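Speaker notes – "Wood in the kitchen: how to care for it, and when to leave it alone"
Toledo, morning session, 40 minutes with questions

Slide 1. Welcome. Say my name slowly. Ask who has a wooden countertop at home, wait for the hands. Mention that I worked 11 years in the workshop at Coltau before I began to teach.

Slide 2. Why people are afraid of wood. They heard that it stains, it burns, it needs oil every week. Tell the story of the customer who covered her counter with plastic for five years and never touched the wood. Do not make fun of her – she was very kind to us.

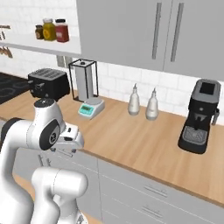
Slide 3. Oil or varnish. Go slowly, many people mix these two. Oil goes into the wood, varnish stays on top. With oil you can repair one small place. With varnish you normally must sand the whole surface. Show the two sample boards from Flovwood and pass them to the first row.

Slide 4. Water. The most important slide, do not hurry. Water that stands near the sink for one night does more harm than a year of cooking. Wipe, then dry with a second cloth. Check the seal behind the faucet every July, or any month which is easy to remember.

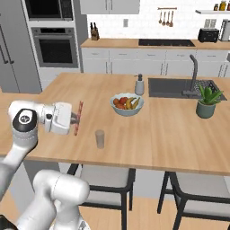

Slide 5. Stains. Lemon and salt for tea and berries. For black marks from iron, ask a professional first. I tested the lemon method on 97 small pieces of oak and beech, photos are in the handout. If somebody asks about bleach: no, and explain why only if there is time.

Slide 6. Sanding. Always with the grain. Start with a paper that is not too rough. Drink some water here.

Slide 7. The island. People use it more than the other counters, so it gets dry sooner. Oil the edges also, and the end grain two times. The Gullidico course has one full afternoon about this.
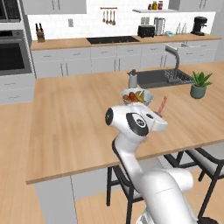
Kitchen island, light wood, with a shallow white bowl.

Slide 8. Questions. If it is quiet, ask them what they use for cleaning now. Collect the sample boards before the break – last time one was missing.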